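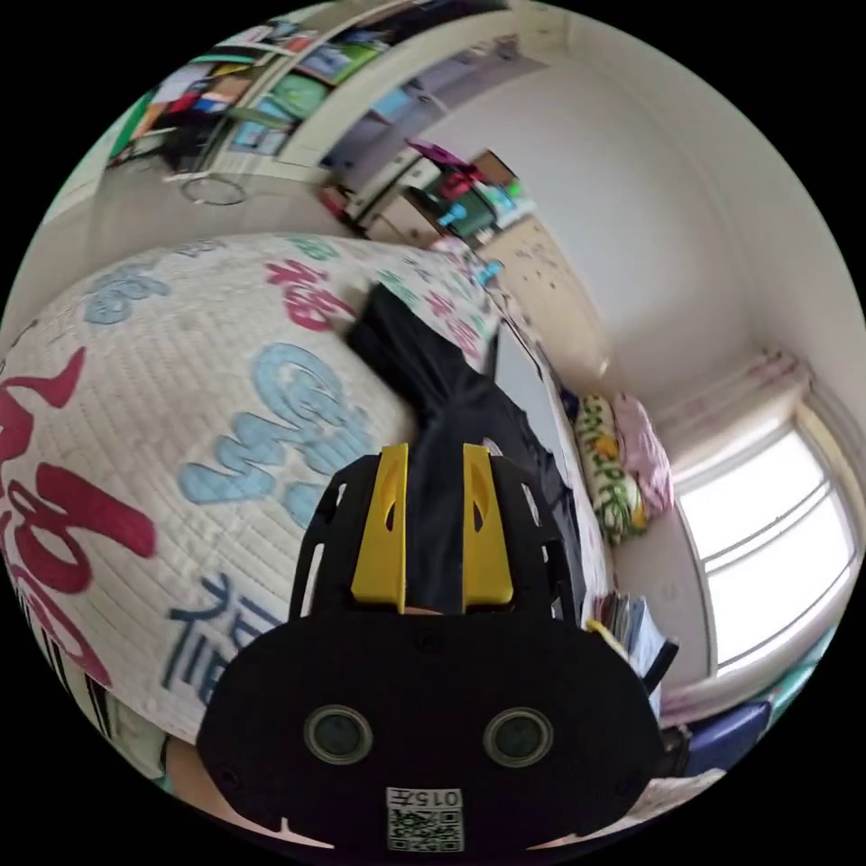

Figure 5. Hand gripper over a quilted bedspread, with a black fabric item beyond the yellow fingers.

5. Recording examples in a bedroom

This section covers bed tasks only: fabric on a bed, flat objects on a bed, and moving either of them to one side. Kitchens are in section 6. Read section 2 (charging and pairing) and section 4 (the empty-hand check) first.

A word about expectations. The sales sheet for the Skaston kit says that a policy will "pick up the skill" from a short afternoon of recording. We have not seen it happen. A set of 20 takes will show you whether your gripper, clock and storage are working, and that is all it will show you. For cloth, Vuline will not start a training run with fewer than 1000 accepted takes, and we would treat the result of such a run with suspicion until it had been tried on a bed that is absent from the set.

5.1 Before you start

1. Charge each gripper fully. The charge light goes green a little early, so leave it on the lead for a further 20 minutes.

2. Read the number on the label and type it into the Device field in Vuline. If the label also carries a hand mark, as in 015左 (左 is left), choose the matching hand in the next field. The software does not check this. A session saved under the wrong hand will load, train and give nonsense.

3. Wipe both round windows on the body with a dry cloth.

4. Open and close the fingers 3 times. The width trace should return to the same line each time. If it drifts, repeat the empty-hand check in section 4.

5. Choose the room and leave it as it is lived in. Books on the bed, clothes on the nightstand and a full shelf can all stay. Earlier editions of this guide asked for a cleared room with a plain sheet, and the sets made that way did badly in any home with a patterned quilt.

6. Remove papers with names or addresses on them, post, and family photographs. Shut any laptop.

7. Decide what to do about the window and write it down in the Light field. Curtains open or curtains drawn are both acceptable. Changing them halfway through a batch is acceptable too, but start a new batch when you do.

Note: The Light field is free text, and most people leave it blank. We would rather have "bright, curtains pulled left" than nothing.

5.2 Recording a fabric take

1. Lay the item on the bed by hand. Do not arrange it neatly. Drop it.

2. Stand or kneel where you can reach without leaning on the mattress. Leaning tilts the surface, and the tilt goes into the take.

3. Hold the gripper low behind the fingers. Keep your thumb off the windows.

4. Press Record, wait for the single tone, and hold still until the second tone.

5. Move in at the speed you would use for an ordinary chore. The set-up video from Uvetti shows a very slow approach, which looks careful and trains badly. Takes made at that pace give an arm that hovers.

6. Close on the fabric, lift it, carry it to the target side and let go. If you miss, try once more within the same take and mark it Retry. Do not delete it.

7. Pull back until the fingers are well away from the bed, then press Stop.

Caution: Do not close the fingers on your other hand to "test the grip". The force limit protects the motor. It was never meant to protect you.

5.3 Recording a flat-object take

Flat, stiff things behave differently from cloth and need their own batch. Never mix the two under one task name, whatever the import screen offers.

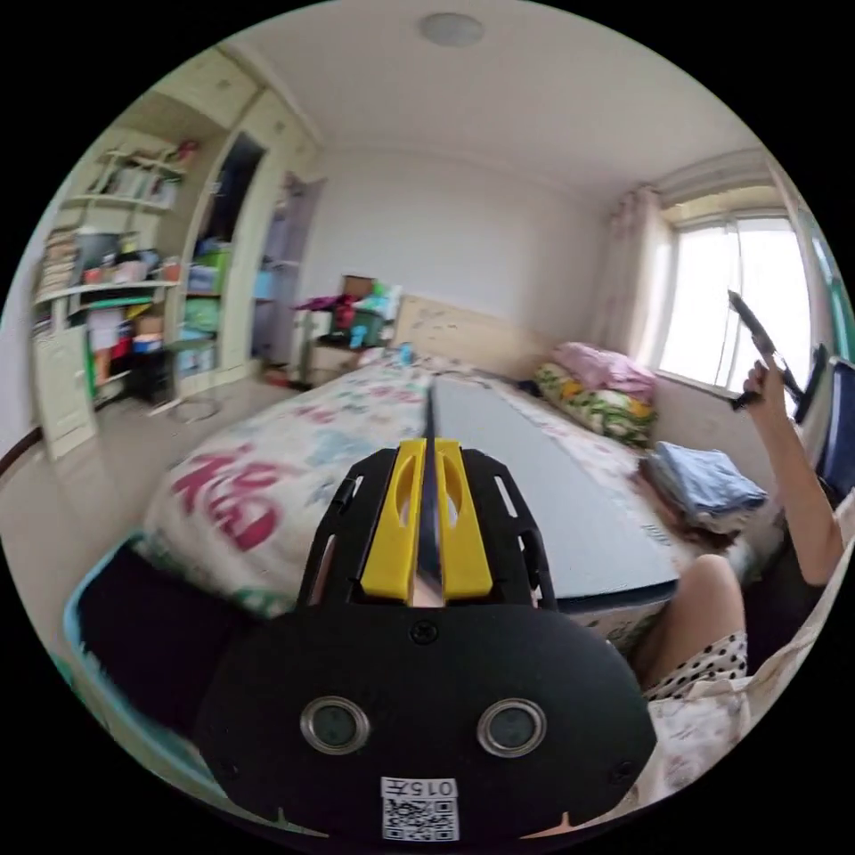
Figure 6. Long flat grey board laid diagonally across the bed. At right, a raised hand with a black handheld tool.

1. Place the board on the bed. Diagonal, square to the headboard or overhanging slightly are all useful, so vary the placing between takes.

2. Check the height of the bed against your own reach. Tall operators tend to come in steeply, and the fingers then meet the top face of the board instead of its edge.

3. Approach the near end with the fingers open and level. If the quilt bunches up under the board, stop, smooth it and begin a new take.

4. Close on the edge. Lift only as far as needed to see a gap under the board.

5. Set it down. Dropping it shakes the bed and spoils the last part of the recording.

6. If a second tool is being used, the other hand must be recorded too, with its own device number. Start both within the same countdown. Vuline claims to line up two recordings made without a shared start. We tried this and ended up matching them by eye, which took longer than the recording had.

Caution: Keep long boards away from the window and the ceiling light. Keep feet and bare knees out from under any edge that is being lifted.

5.4 Checking what you have

Do this on the same day. It is dull and it saves whole batches.

1. Open the batch in Vuline and sort by length. Look at the shortest and longest takes first.

2. Play each one at normal speed. Reject it if a hand covers a window for most of the take, if the item leaves the bed, or if the fingers are never seen to close.

3. Do not reject a take for looking clumsy. Clumsy takes that end with the item in the right place are worth keeping.

4. Ignore the Quality score. It goes up with smooth motion and takes no notice of whether anything was picked up. A gripper waved gently over an empty mattress scored better than most of our real work.

5. Export accepted takes in blocks of no more than 2000. Larger blocks sometimes finish without an error message and with takes missing, so compare the count before and after.

Note: The Zieliński import format drops the Retry mark. If you are sending data to anyone who uses it, keep a separate list.

5.5 Known problems

Both recordings show the same device number. One gripper was paired twice. Unpair both, then repeat section 2.

Width trace is flat. The fingers are moving but the reading is not arriving. Restart the gripper. Takes already made cannot be repaired.

Picture goes dark when facing the window. The exposure is set for the brightest part of the view. Turn off Auto in the camera menu and set it with the gripper pointed at the quilt.

Trained policy works on your own bed and on no other. Expected. Record in more rooms before you record more takes in this one, and see section 9 before reporting it as a fault.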